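The two-arm build in our shared shop has been going since November, and I'm still not convinced a robot needs to hang up a paint roller. Sota Honda thinks otherwise, and he pays half the rent on the bench, so we went ahead. These are my notes on the pegboard end of it, for anyone tempted to try the same at home.

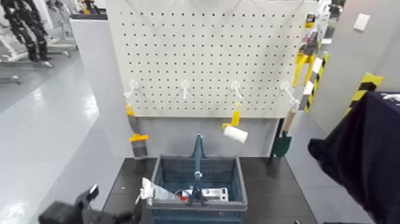
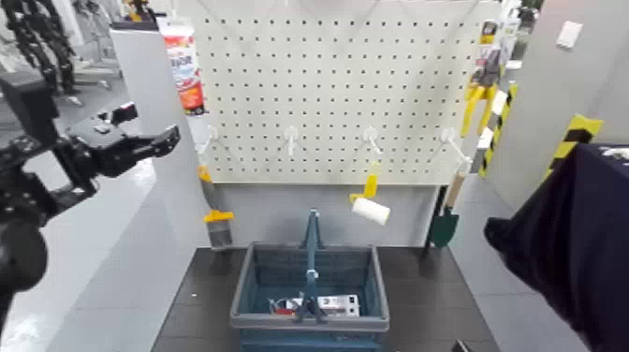

Same pegboard, from the gripper side:
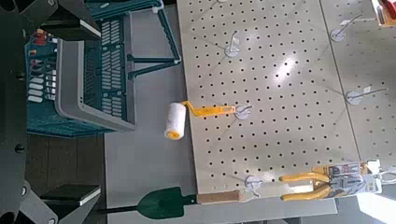
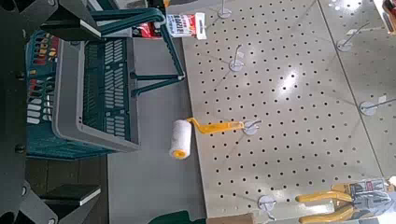

**Pick hooks before you pick software.** We burned 9 evenings tuning the grasp in Markodine and got nowhere, then swapped the hooks for ones with a longer arm and the drops fell off by themselves. Stellby sells a "robot-ready" hook set. I can't find anything ready about it except the price.

**Clamp the board.** If you can rock it with one finger, the gripper will rock it too. Screw the foot to something heavy. Tape doesn't count, whatever Elisa Ferraro says.

**Start with stiff, light tools.** A scraper or a trowel is fair practice. Rollers swing. Anything in shiny packaging is trouble for a cheap camera, and so is a glossy board under ceiling lights. Turn one lamp off and try again before you rewrite any code.

**Be careful with basket handles.** An upright handle is exactly where the fingers want to go. Fold it down if yours folds.

**Cover the joints if you like, but tie the cloth back.** Loose fabric finds every hook in the shop.

**Keep a paper log.** Arkau's app claims 3553 clean cycles on our arm. My notebook has 165, and I was standing there for all of them. I'd trust the notebook. Write down the tool, the hook and what went wrong, in that order.

**Check the finger pads** every 3 sessions. Wipe with a damp rag, no solvent.

Is it faster than doing it by hand? No. Toshio Sugawara cleared a full basket onto the hooks while the arm was still homing, and he had a coffee in the other hand. Sota says next month will be different. He said that last month as well, so I've kept my own hooks by the sink where the arm can't reach them.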